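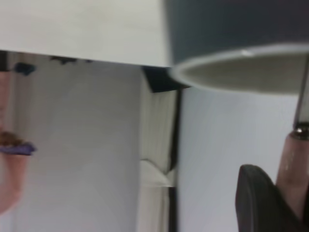
Wrist view: gripper at the mouth of a dark gray container.

Shop > End-of-arm tools > Grippers with camera > Luvo wrist kit

Luvo wrist kit (gripper, camera, bracket, cables)
$2,336, ships from our Barros warehouse

I get more emails about this kit than anything else in the Corbridge shop, and most of them ask the same thing in different ways: what am I going to end up spending? So I've put my whole answer on this page, and I'll keep adding to it when somebody asks me a good one.

The kit price gets you the gripper, the small wrist camera, the bracket that holds the two together, a power lead, a data cable and one set of finger pads. It does not get you an arm! I know that sounds obvious, but please check, I've had to cancel orders over it. You also need a computer to plug the camera into, and the one you already have on the bench is probably fine.

My usual advice is to set aside $3,000 and treat the difference as spoken for. Part of it goes on a spare set of pads (get them now, you'll want them on a Friday night when the shop is closed). Part goes on a longer data cable if your computer sits on the floor or behind the bench. Whatever is left is for a light. A cheap clamp-on lamp has done more for my camera pictures than any setting in the software, and if you already own one you can cross that line off.

About the camera, so you know what you're paying for. It rides at the wrist and looks out past the fingers, so you always get a bit of the gripper along one side of the picture. Some people want that view cleared completely and ask me to move the bracket. I'd leave it alone. When you're bringing the fingers up to the rim of a tub or a bin, having the pad and the rim in the same picture is what tells you how close you are. The far background goes soft, and the edges do too. If you need to read labels across the room you want a second camera on a stand, and that's a separate line in your budget.

Will it fit your arm? If you have a Sundora arm, yes, the bracket bolts straight on and I'd plan 20 minutes for it, most of that spent routing the cable so it doesn't snag when the wrist turns. For other arms you need the adapter plate, sold separately. Send me the name of the arm and a photo of the flange before you order the plate – there are two bolt patterns and they look almost the same.

Things I'd measure before buying:
- the widest thing you want to pick up, and the narrowest
- the opening of any container the fingers have to go into, including the thickness of the rim
- how much weight your arm can carry once the kit is bolted on
- the cable run from wrist to computer, with the arm stretched all the way out

That second one catches people. They measure the part they want to grab and forget that the fingers, the fittings and the bracket all have to get in there with it. If your opening is tight, make a cardboard ring the same size and try it at your bench with a ruler before you spend a cent. A container you can tip on its side is much easier than one standing upright, too, and sometimes swapping the container costs less than swapping the gripper.

Buying for a class or a lab? Orders of 10 kits or more get a quote from me instead of the web price, and I'll split the invoice if your money comes from two pots. I'd still buy one first. Bolt it on, run it for a week on the real job, and then come back with your list of changes. I'd much rather sell you the right adapter plates the second time than take back a stack of the wrong ones.

Returns are fine as long as the pads are unused and the bracket hasn't been drilled (yes, people drill it). Pads and cables are in stock all year. The adapter plates come in small batches, and the next lot is due in April – if the button says "notify me," press it and you'll get one email and nothing else.

Related items
Luvo finger pads, one set
Adapter plate for other arms
Long data cable for wrist camera
Clamp-on bench lamp
Sundora arm cable clips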